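スコア配信システム サポートチケット
件名:クリケット地区リーグ戦の速報スコアがラジオ中継の音声とずれる/打者成績の二重計上
受付番号:635
受付日:2019年12月3日
製品:Saduvach スコアボード連携(クラブ向け)
申請元:Grurville クリケットクラブ 記録係
優先度:中
状態:解決済み(一部経過観察)

申請内容

土曜のリーグ戦(対 Flumton、50オーバー制)で、クラブのウェブサイトに出る速報スコアと、同じページで流しているネットラジオの実況が合わなくなりました。試合開始からしばらくは問題がなく、先攻の18オーバー目が終わったあたりで気づきました。実況ではすでにウィケットが落ちているのに、ページの表示は前の打者のままです。その後、表示が一気に進み、今度は実況より先に結果が出るようになりました。聴いている会員から「先に結果がわかってしまう」と連絡が来ています。

もう一点、後攻の3番打者の個人得点が、紙のスコアブックでは63点、サイトでは67点になっています。チームの合計点は合っています。個人成績はリーグの年間表彰に使うので、こちらは早めに直したいです。

使用環境は次のとおりです。

入力端末:タブレット1台(記録席)、予備にノートパソコン1台
回線:クラブハウスの無線LAN。途中で携帯回線に切り替えた
音声:放送席のミキサーから配信用パソコンへ。配信側の遅延設定は触っていない
ブラウザ:表示確認はパソコンとスマートフォンの両方

サポートからの返信(1)

お問い合わせありがとうございます。速報の遅れと個人得点の食い違いは別の原因の可能性があるため、分けて確認します。

まず速報の遅れについて、次の点を教えてください。

・無線LANから携帯回線に切り替えたのは何オーバー目か
・切り替えの前後で、タブレットの画面上部に「未送信」の表示が出ていたか
・予備のノートパソコンでも同じ試合を開いていたか
・管理画面の「配信」にある「公開までの待ち時間」の値

個人得点については、スコアブックの該当打者の行を1球ごとに書き写していただけると照合が早くなります。合計点が合っているとのことなので、得点の付け先が入れ替わっている可能性を考えています。管理画面での手修正は、こちらの確認が終わるまでお待ちください。修正すると元の入力履歴との突き合わせに時間がかかります。

申請元からの返信(1)

回線の切り替えは17オーバー目の途中です。飲水休憩の前でした。「未送信」の表示は見た覚えがありますが、件数までは控えていません。ノートパソコンは記録席の横で開いたままにしていました。見るだけのつもりでしたが、ログインは入力者のアカウントです。

「公開までの待ち時間」は0でした。シーズン前は何か数字が入っていたと思います。4月に設定した担当が今年は交代しており、値の控えがありません。

スコアブックの該当行は別便で送りました。31オーバー目の4点が、紙では非打者側だった4番の打者に付いています。

サポートからの返信(2)

詳しい情報をありがとうございます。入力履歴を確認しました。

速報の遅れ
17オーバー目の3球目から18オーバー目の終わりまで、タブレットからの送信が届いていません。この間の入力は端末内に保存され、携帯回線がつながったあとにまとめて届いています。表示が一気に進んだのはこのためです。入力の欠落はありません。

実況より先に結果が出る件
「公開までの待ち時間」が0秒のため、届いた入力はすぐにページへ反映されます。一方、ネットラジオは配信の仕組み上、聴く人の手元に届くまでに遅れがあります。回線が安定すると速報のほうが先に進みます。試合の前半で気にならなかったのは、クラブハウスの無線LANが遅く、たまたま音声と近い時刻に届いていたためと見ています。

この設定値はミリ秒で入力します。最初は3000を入れて、次の試合で音声と比べてください。まだ速報が先に出る場合は、1000ずつ増やして調整してください。

個人得点
31オーバー目の2球目に1点の入力があり、その直後に取り消しが1回あります。取り消しはタブレットではなく、ノートパソコンから送られていました。その後タブレット側で1点が入れ直されていますが、打者の入れ替わりが反映されない状態で次の4点が入力されています。結果として、4番の打者に付くはずの4点が3番に付きました。合計点が合うのはそのためです。

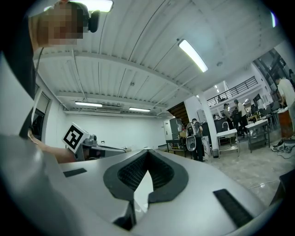

参考写真:手持ち器具の中央部。V字形の黒いパッドと、左右の黒い帯状の部分。

次の手順で修正をお願いします。

1 管理画面で該当の試合を開き、「編集の固定」を解除する
2 後攻、31オーバー目を選ぶ
3 4点が記録されている球を開き、打者を3番から4番に変更する
4 「以降の球を再計算する」のチェックを外したまま保存する
5 打者成績の画面で、3番が63点になっていることを確認する
6 「編集の固定」を戻す

手順4のチェックを入れると、同じオーバーの残りの球で打者が再び入れ替わります。32オーバー目以降の打者は正しく記録されているため、今回は再計算の必要がありません。

申請元からの返信(2)

手順どおりに修正しました。3番は63点になり、4番の得点も紙と合いました。チーム合計は変わっていません。

ただ、リーグ側の集計ページにはまだ67点のまま出ています。こちらの画面では直っているので、どこを見ればよいかわかりません。

待ち時間は3000にしました。日曜の練習試合で音声と比べたところ、まだ速報のほうが少し先です。ウィケットが落ちたとき、実況の歓声より前に表示が変わりました。5000にして、ほぼ気にならなくなりました。

もう一つ質問です。対戦相手の Flumton は記録席に2台置いて、片方で打者、片方で投手を入力していると聞きました。うちでも同じことができますか。

サポートからの返信(3)

修正の確認ありがとうございます。

リーグの集計ページ
集計は Dağdelen の取り込み処理を経由しています。試合終了後に一度取り込まれた成績は、あとから修正しても自動では更新されません。管理画面の「外部連携」から「この試合を再送」を押してください。反映は次の取り込みのあとになります。再送しても得点が二重に加算されることはありません。

待ち時間
5000で問題ありません。音声の遅れは聴く側のアプリや回線でも変わるため、全員の手元で一致させることはできません。速報がわずかに遅れるくらいの値にしておくと、結果が先に見えるという連絡は減ると思います。この値はシーズンの切り替え時に初期値の0に戻ります。引き継ぎの書類に控えておいてください。

2台での入力
可能ですが、「分担入力」を有効にする必要があります。有効にしないまま同じ入力者アカウントで2台を開くと、今回のように一方の取り消しがもう一方の入力に影響します。見るだけの端末では「閲覧」のアカウントでログインしてください。閲覧アカウントには取り消しボタンが表示されません。

分担入力を使う場合の注意は次のとおりです。

・打者側の端末を「主」、投手側の端末を「副」に設定する
・ワイドとノーボールは主の端末だけで入力する
・レッグバイとバイも主の端末で入力する。副で入力すると投手の失点に加算される
・取り消しは、その球を入力した端末で行う
・交代の際は、オーバーの区切りで引き継ぐ

公式戦の前に、練習試合で一度お試しになることをおすすめします。

申請元からの返信(3)

再送を押し、翌朝には集計ページも63点になっていました。

ノートパソコンは閲覧アカウントに変えました。記録席のタブレットには、ログインするアカウント名を書いた紙を貼ってあります。分担入力はオフの間に試します。

回線の件ですが、クラブハウスの無線LANは観客も使っているので、試合の日は遅くなります。次からは最初から携帯回線でつなぐつもりです。試合の途中で回線を替えるときに、やっておくことはありますか。

サポートからの返信(4)

途中で回線を替える場合は、オーバーの終わりまで待ち、画面上部の「未送信」が消えてから切り替えてください。表示が消えない場合も、入力はそのまま続けて構いません。端末内に保存され、つながった時点で順番に送られます。アプリの終了や再ログインは、未送信が残っている間は行わないでください。

長く途切れたときは、管理画面の「お知らせ」に「速報が遅れています」と入れておくと、ページの上部に表示されます。送信が再開したあとは手動で消す必要があります。

対応記録(サポート内部)

原因1:会場回線の途絶による送信の遅れ。不具合ではない。
原因2:公開までの待ち時間が初期値の0。シーズン切り替え時に値が戻る仕様。引き継ぎの画面に注意書きを出す案を開発へ送付。
原因3:同一の入力者アカウントによる2台同時利用。取り消し操作が端末間で共有される。2台目がログインした時点で警告を出す案は既存の要望に追記した。
外部連携:再送で反映を確認済み。

経過観察:次の公式戦で待ち時間5000のまま運用し、ずれがなければ終了とする。

追記:公式戦のあと、申請元より「ずれは気にならなかった。打者成績も紙と一致」と連絡あり。経過観察を終了し、チケットを閉じた。分担入力についての質問は別のチケットで受け付ける。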